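Hand-held gripper sessions move to bedding and large cloth
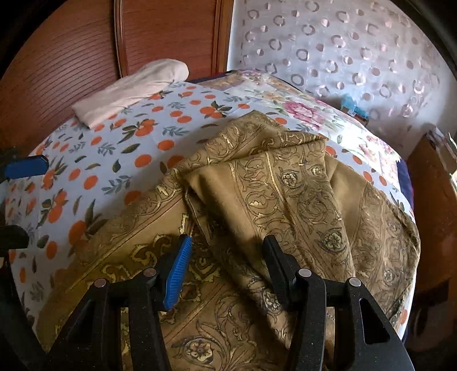 Two-finger hand-held gripper working in a folded printed cloth on a bed.

The Salinas group has started the second block of its cloth handling work, which covers bedding, throws and other pieces too large to fold on a table. Demonstrations are recorded with the hand-held gripper. The operator carries the tool, closes the fingers on the fabric and moves it through the task by hand, and the recorded motion is later used to train the policy that runs on the arm.

The target for this block is 875 accepted demonstrations by the end of October. The first block, on towels and shirts, closed at 3000. Large cloth is slower to record, and the lower target reflects that. Each session is limited to 30 minutes, followed by a break of at least 10. Operators in the first block reported grip fatigue in longer sessions, and the closing speed of the fingers dropped noticeably toward the end of those recordings.

Tainá Guimarães, who runs the recording schedule, has revised the operator notes. The main changes are as follows. Approach the fold with the fingers open and both tips in view. Close on a raised fold, not on flat fabric. After closing, hold still for one second before lifting, so that the grasp can be located in the recording without manual labeling. Do not use the free hand to straighten the cloth once recording has started. If a grasp slips, try again in the same take - recovered slips are kept and tagged, and they have been useful in training.

Patterned fabric remains a concern. In the first block, the policy placed grasps on printed lines that it appeared to read as fold edges. Plain cloth did not produce the same error. The second block therefore includes a larger share of printed pieces, on both plain and printed bedding. Tiburcio Alvarado is comparing grasp placement on the two types and will report when enough takes have been processed. Early results are mixed and are not included in this issue.

Remote control was tested as an alternative, using the Vameck arm at the Stakatgate site. It gives joint positions directly, which simplifies processing, but operators found it hard to judge how many layers of cloth they had picked up. It will be kept for the final placement step, where the cloth is already held and small corrections matter more than feel. All other steps will use the hand-held tool.

Operators who recorded in the first block should read the revised notes before booking, as takes made under the old procedure will be rejected at review. Finger pads should be checked for wear at the start of each session and replaced in pairs. Spare pads are kept with the chargers.

Drerkberg Newsletter | Contact the editors | © 2026 Drerkberg | Back to top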